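Print
E-mail

Part-time Stock and Sorting Assistant – Osow Toy Library

Berge Community Centre, Umbridge
Posted 20/10/2021

Osow Toy Library lends toys, puzzles, games and dress-ups to families in Umbridge and the surrounding towns. We have 1073 items on the shelves at the moment and most of them come in more than one piece. We are looking for a part-time assistant to check, clean and sort returned items and get them ready to go out again.

The position is 15 hours a week, worked over three mornings. It is a fixed-term job to the end of June, with the possibility of renewal if our funding is continued. The pay rate is $26 an hour plus superannuation. A small amount of extra work may be offered during the school holidays, but this is not guaranteed.

What the job involves

Most of the work is done in the back room, away from the front desk. You will:

- unpack returned items and check the pieces against the contents card
- wash plastic toys and wipe down wooden ones, following our cleaning sheet
- put aside anything cracked, sharp or missing a part, and fill in a repair slip
- re-bag and label small sets such as play food, tea sets, animals and building blocks
- return items to the correct shelf and update the catalogue on the computer
- help at the desk when it is busy, usually the last hour of the morning
- help with the stocktake in June

Play food and kitchen sets are our most borrowed items and also the ones that come back in the biggest muddle. Expect to spend a fair part of each shift matching loose pieces to their sets.

What we are looking for

You need to be careful, patient and able to work on your own once you have been shown the routine. You should be comfortable speaking with parents and grandparents, and with having small children about the place. Basic computer skills are needed. Our catalogue program is easy enough to learn and we will train you in it.

Experience in a library, op shop, childcare centre or storeroom would be useful but is not required. We welcome applications from people returning to work, and from people who have not had a paid job before.

The successful applicant must hold a current Working with Children Check or be willing to get one before starting. We will pay the application fee.

The work involves standing, bending and lifting tubs from low shelves. If you would need changes to the workspace or the hours in order to do the job, tell us in your application and we will talk it through with you.

Getting here

We are at the rear of the Berge Community Centre, through the side gate. There is free parking on the street and a bike rack beside the door. The Stusow bus stops outside, but check the timetable first – the early service does not run in the school holidays.

How to apply

Send us a resume and a letter of no more than one page. In the letter, tell us why the job suits you and which mornings you are available. Include the names and phone numbers of two referees. One of them can be a teacher, a neighbour or someone you have done unpaid work for.

Applications can be e-mailed using the link on this page or handed in at the desk during opening hours. We will keep applications open for 30 days from the date of this notice. Interviews will be held at the toy library and will take around half an hour, including a look through the back room.

All applicants will get a reply, by e-mail or by post if you prefer. Please mark your application "Stock and Sorting Assistant".

Print
E-mail

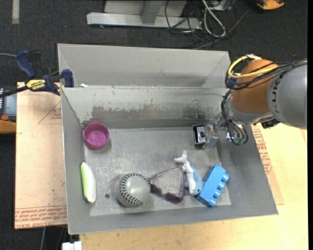
Photo: Osow Toy Library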